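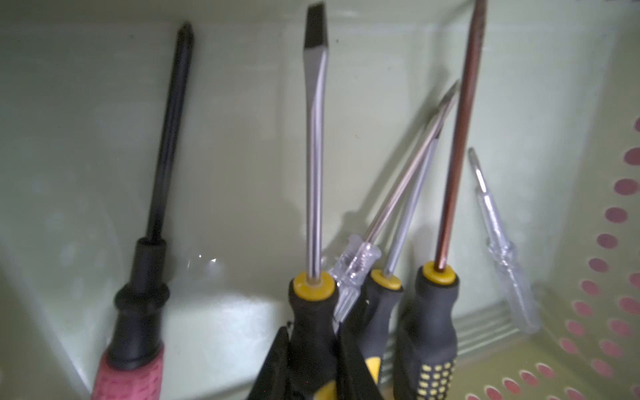

# Skosarier Grasp Planner 4

Skosarier is a grasp-planning package from Halonen, sold in North America by Demix out of Wiltport. It takes wrist and overhead camera views and proposes ranked grasps for parts in bins. The brochure says "any tool, any bin." We stock it, and we would read that line with care.

**What it handles well:** solid handles with some color to them, standing or lying clear of their neighbors.

**What it doesn't:** clear plastic handles against a pale wall. Thin shafts that cross. Loose cable - the planner treats it as a solid lump and plans around it. 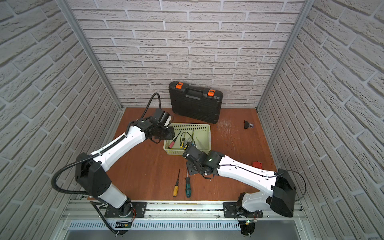

*Two arms at a basket of hand tools and cable.*

Two-arm mode is included. Collision checking between the arms is on by default - leave it on.

- Candidates per view: 100 (max. 2000)
- Camera inputs: up to 4
- License: per cell, one year
- Order no.: 1098

Halonen's published pick rates come from its own test parts. Ask for a trial license and run it on yours before ordering. Trials don't include support.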